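# Two days at the Tondov sleep and bedding fair

I went to Tondov in May 2025 expecting to be sold a mattress, and I was not disappointed. 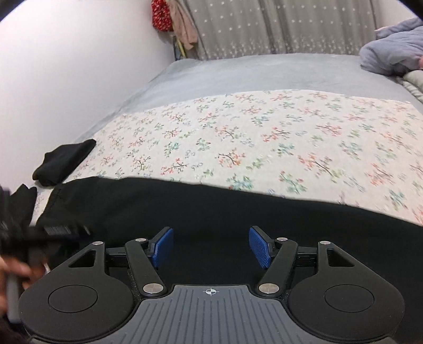

The show takes up the old grain exchange behind the train station and runs for two days. Entry is free if you register in January and 9 euros if you turn up at the door, as I did. For that you get a tote bag, a floor plan and a sleep mask with a sponsor's name across the eyes. The plan listed 29 exhibitors. Several of them turned out to be the same company with different pillow brands, so the hall felt smaller than the leaflet promised.

My reason for going was simple. I write about household spending, and readers keep asking me whether an expensive mattress is worth the money. The trade has never given me a straight answer. I wanted to hear what people say when they are standing next to the thing and you can push on it with your hand.

Cenier had the biggest stand, near the entrance, with six beds under soft lights and a line of visitors taking off their shoes. The pitch was "zoned support." The mattress is firmer under the hips and softer under the shoulders, and there is a chart to prove it. I asked where the zones sit for a person who is five feet tall compared with one who is well over six. The young woman on the stand said the zones "adapt." I asked how foam adapts to a shoulder it wasn't cut for. She went to get a colleague, who said the same thing in a lower voice and gave me a brochure.

I lay down on it anyway. It was comfortable. So was the one next to it, at less than half the price, and I doubt I could have told them apart in the dark.

The best conversation of the first day was with Manolis Sarantis, who repairs and re-covers old mattresses and had a small table near the restrooms. He had cut one open to show the layers, and he let people poke at it. His view is that most beds are thrown away over a stained cover or a sagging inch of padding, while the springs underneath are fine. He has a business that depends on that being true, so I took it with some salt. Still, he was the only exhibitor I met who told a visitor to keep what she had. She showed him a photo on her phone, and he told her to turn it around and come back next year.

After lunch (a cheese roll, a long line, no seats) I went to a talk called "Your Bedroom Is Costing You Sleep." It was given by Thanasis Stergiou, who was introduced as a sleep consultant. He had some sensible things to say about dark curtains and keeping the heat down at night. Then came slide after slide on weighted blankets, with testimonials and no numbers. When questions opened, I asked whether the blankets had been compared with ordinary heavy ones. He said every sleeper is an individual. The blankets were for sale outside the door.

The second day was quieter and better. Stoyanova, a family linen mill, had brought a loom and was running off plain sheeting while people watched. They were happy to talk about thread count, and pretty rude about it. According to the man at the loom, a very high number often means thin threads twisted together and counted separately, and a well-made sheet with a modest count will last longer. I had read that before, but it was good to hear it from someone with sheets to sell. I bought a pair of pillowcases – the only thing I paid for besides the ticket and the roll.

Etgate was showing a bed base with storage drawers underneath. The drawers moved well when empty. I asked to see one loaded and was told the display model wasn't set up for that. On a piece of furniture meant for winter blankets, I'd call that a gap in the display.

What bothered me most was the "100 nights" trial, which was on nearly every stand. Ask before you sign. At 5 of the stands I visited, the buyer pays for collection, and one sales rep had to look up whether a mattress could be returned at all once the plastic wrap was off. (It could, with a fee.) None of that was on the banners.

If you live nearby and need a bed, the fair is a decent way to lie on a lot of them in one afternoon. Wear shoes that come off easily, skip the talks, and don't put down a deposit in the hall. The "show price" on the Cenier model was still on their website when I got home.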